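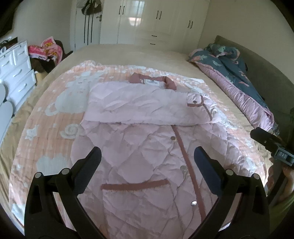 Pink quilted jacket, top half folded back. Gripper DA5.

October, open day at Cistville, written up the same evening with my shoes off.

Visitors had been promised robots, so naturally what held their attention was a jacket on a bed. I talked for a good while about Hallus and how the folding work fits into it. First question from the floor: where did we get the bedspread? Second question: could it do fitted sheets? I said that was a longer conversation.

Notes on the jacket, for whoever takes over the garment list. Quilting is harder than it looks. A T-shirt goes where you put it, more or less, but padding has opinions, and a fold that looks settled can creep open while you're explaining how well it's going. Pinch the edge of the placket and leave the snaps alone. I'd take the collar end first, then the sides, and I'd stop talking while doing it.

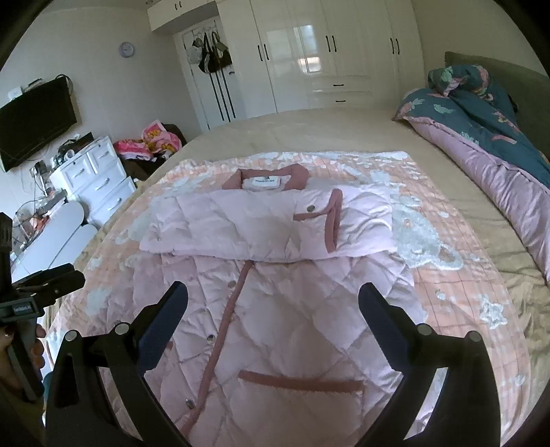

The two-handed version went down better with the crowd, partly I think because it looks like proper work. One man from Jomico asked what the grippers cost, then asked again in a different tone. I gave him the Ranasinghe leaflet, of which we printed 2000 and handed out enough to make me regret the first 1000.

Best heckle of the day came from a boy of eight or so, who said his nan could do it faster. I've written her down as the baseline.

To sort before the next one:
- longer extension lead
- chairs (people lean on the equipment otherwise)
- a one-line answer to "will it do my ironing"
- the session log stops at 1807, when I was meant to be packing up and was instead showing someone's aunt how the fingers close. Label that last run as a demo and keep it out of the main set.

Leftover biscuits are in the cupboard over the sink.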